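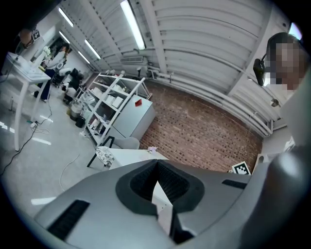 Dumau: Harbor Nights

Format: Handheld and home console (one purchase covers both)
Genre: Puzzle platformer
Players: 1 to 4
Developer: Crabtree
Publisher: Jaltavden
Release window: June
Download size: See your console's store page before buying

Overview

Dumau: Harbor Nights is the second game in the Dumau series and the first one made with handheld play in mind. You control Dumau, a night watchman who has to get every lamp in the harbor lit before morning. Each level is a single pier, warehouse or ship. Lamps are lit by carrying a flame from one to the next, and the flame goes out if you run too fast, fall too far or get wet.

The game has 336 lamps spread over 16 districts. The first six districts open in order. After that you can pick your own route, and the last district opens once you have lit enough lamps elsewhere to power the lighthouse.

You don't need to have played the first game. A short recap is available from the main menu and can be skipped.

Single player

Most levels take a few minutes. The game saves at every lamp, so you can put the handheld down in the middle of a level and pick up where you left off. Par times are shown after you finish a level for the first time and stay hidden until then.

New in this game is the hook pole. It lets Dumau hang a flame on a rail and send it ahead of him, then catch up to it by another path. It is introduced in the second district and is needed for nearly 30 of the optional lamps. Players who found the first game too easy should go looking for these early.

The rain levels from the first game are back in a changed form. Rain now follows a fixed pattern on each level, and a small cloud marker at the top of the screen shows when the next shower is due. The marker can be turned off in the options.

Multiplayer

Up to four people can play together on one screen or over wireless. Online play supports two players only.

Lamp Relay: Teams pass a single flame across the map. If it goes out, the team goes back to the last lamp it lit.

Night Shift: All players work together to light a full district before the clock runs out. The time limit changes with the number of players.

Dock Race: Every player for themselves, first to the lighthouse. Flames can be stolen.

Barrel Roll: A simple party mode with no flames at all. Stay on the barrel longer than the others.

There are 20 multiplayer maps. All of them are open from the start, so there is no need to finish the single-player game first. Local wireless play requires one copy of the game per handheld. Four players on a home console need only one copy.

Controls

The left stick moves and the bottom face button jumps. Hold either shoulder button to walk, which protects the flame. The hook pole is on the right stick, and you can switch it to buttons if you prefer. All buttons can be remapped.

Touch controls are supported in menus and in the map editor. Tilt controls are off by default and are only used in Barrel Roll.

Map editor

The editor from the first game has been rebuilt. You can lay out a pier on a grid, place lamps, rails and water, and set the rain pattern. A map has to be finished once by its maker before it can be shared. Maps made in the first game can't be imported - the grid size is different and the old rain settings have no match in the new system.

Shared maps can be sorted by difficulty, by length or by newest. You can store up to 30 downloaded maps on the handheld at a time.

Music

The soundtrack was written by Malcolm Cropper, who also did the music for the first Dumau. Each district has its own theme, and instruments are added as more of its lamps are lit. Tracks can be played from the gallery once you've heard them in the game.

Editions

Standard edition: The full game, digital or boxed.

Harbor edition: The full game in a cardboard slipcase with a printed district map, a set of lamp stickers and a code for the soundtrack. Boxed only. The code works one time and can't be replaced if lost.

Both editions have the same levels, modes and maps. Owners of the first game get an alternate coat for Dumau when a save file from that game is found on the same console. The coat has no effect on play.

Accessibility

Text size can be set to small, medium or large. Lamps can be marked with shapes as well as color. A steady flame option stops the flame from going out when you run, and it can be switched on or off at any point. Levels finished with steady flame count as finished, but times are not sent to the leaderboards.

Compatibility

The game works with the Cellon wireless pad and with any standard controller for your console. The older wired Cellon pad works too, although it has no right stick, so the hook pole needs to be set to buttons first. Headsets can be used for voice chat in online Lamp Relay and Dock Race.

An internet connection is needed for online play, leaderboards and shared maps. The single-player game and all local modes run without one.

Saves can be moved between the handheld and the home console from the main menu. Only one save is kept per profile, and moving it replaces the one on the other console - check the lamp count on both before you confirm.

In the box (standard edition)

Game card or disc
Control sheet
Safety leaflet

Languages

Text: English, French, German, Spanish, Italian
Voices: English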